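Zwahlen moves bracket kitting to open trays

Tue 23 February

Zwahlen has changed the way it supplies angle brackets to the assembly benches at its Wulitz site. Brackets that used to arrive in deep mixed bins are now set out in shallow cardboard trays, one tray per shelf unit. The change applies to the Braluvholm line of wall shelving and took effect at the start of this week.

Under the old method, an assembler reached into a bin of loose parts and sorted left and right brackets by hand. According to Katsuhiko Hoshino, who runs kitting at the site, most of the mix-ups logged since July involved a part taken from the wrong bin. Rework on those units meant removing the wall plate and checking the screw holes again.

The trays have low sides and no lid, so the parts can be checked from above before work begins. They are placed against the wall at the back of the bench, clear of the area where the shelf boards are laid down. Empty trays go back to the kitting room at the end of the shift and are used again until the corners give way.
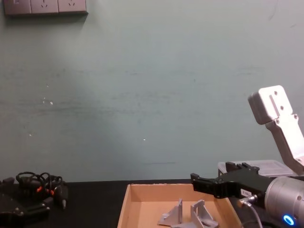

Parts and bench layout

The benches keep their black tops, against which gray metal parts and tan cardboard are easy to tell apart. Power outlets stay on the wall over the bench, and cords are to be kept off the tray area. Bracket types and part numbers are unchanged, and existing stock will be used up before any new order is placed with the supplier, Prullport.

Zwahlen has cut 1,570 trays for the first run. The trial covers 17 benches and will be reviewed after about 76 working days. Edeltraud Eberhard, who schedules the line, said the review will look at rework hours and at the time needed to fill each tray - the second figure has not been measured before.

Two points are still open. The tray floor may need a second layer of board for the heavier brackets, and the labels do not hold well on the slanted sides. Andri Imhof is testing a printed mark in place of the label. The mixed bins remain in use for screws and wall plugs.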